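Search the manual Search Go

Pido Grasp Study Guide
Section 4: Running the cup-lift trials in simulation
Posted 11/30/19 by the Zurnham documentation desk

By now you should have Pido installed and the Steinbach scene package unpacked next to it. If you skipped Section 3, please go back and do the joint check first. It only takes a few minutes, and we've all had the experience of starting a long batch in the evening and coming back in the morning to a folder full of runs with the thumb turned the wrong way.

The method in this section is the one we settled on in July, after a good deal of going back and forth. The idea is simple enough: the hand closes on a cup from many slightly different starting poses, lifts it, and holds it, and we keep the poses that still have the cup at the end of the hold. Those poses become the starting set for the learning stage in Section 5.

4.1 Setting up a batch

1. Open the Steinbach package and choose the scene called single_cup. Leave the second cup switched off for now, even if you plan to use it later.

2. Set the number of trials to 400. You can go higher, and on a quick machine you may want to, but the plots in Section 6 were all made from batches of this size and yours will be easier to compare if they match.

3. Type 3042 in the seed box. Once your first batch agrees with the reference file, feel free to use any seed you like.

4. Set the hold time to 10 seconds. Short holds flatter the results quite a bit, as slow slips don't get time to show themselves.

5. Press Check, wait for the green line, and then press Start.

Note: The first trial always loads slowly. Give it a minute or so before you decide something is stuck.

Caution: Please don't change the friction value halfway through a batch. Pido will let you do it, and it won't mark the file in any way, so you'll end up with two kinds of trials mixed together and no good way to pull them apart.

4.2 Looking over the grasps

6. When the batch is done, open the viewer and step through a handful of trials by hand. We know the score file is right there and very tempting, but a score won't tell you how the fingers came to rest, and you'll get a feel for the hand much faster by looking.

7. Pause each trial during the hold. Look for one finger over the rim and another across the wall of the cup, with the palm backing them up. We call this a rim-and-wall grasp, and it's the one we label R in the trial list.
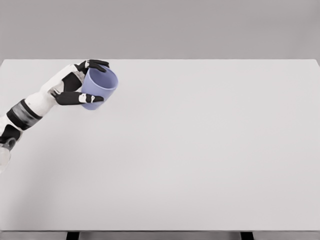
8. Turn the view a little before you pick a label. A fingertip can look as if it's touching when there's still a gap behind it, so switch on contact markers if you have any doubt at all.

9. Mark anything you can't decide on with a U and move along. In our own batches we had 12 of these, and they were left out of the learning stage altogether.

Note: A tilted cup is fine. The test scores only whether the cup stays in the hand, and tilt gets its own column for anyone who wants to study pouring.

10. Save your labels, then export the set in Rallidska format. Keep the original batch file too, as Section 5 asks for both.

Related pages
Section 3: Joint check and hand calibration
Section 5: Learning from the kept poses
Section 6: Reading the slip plots
Using Rallidska files with older versions of Pido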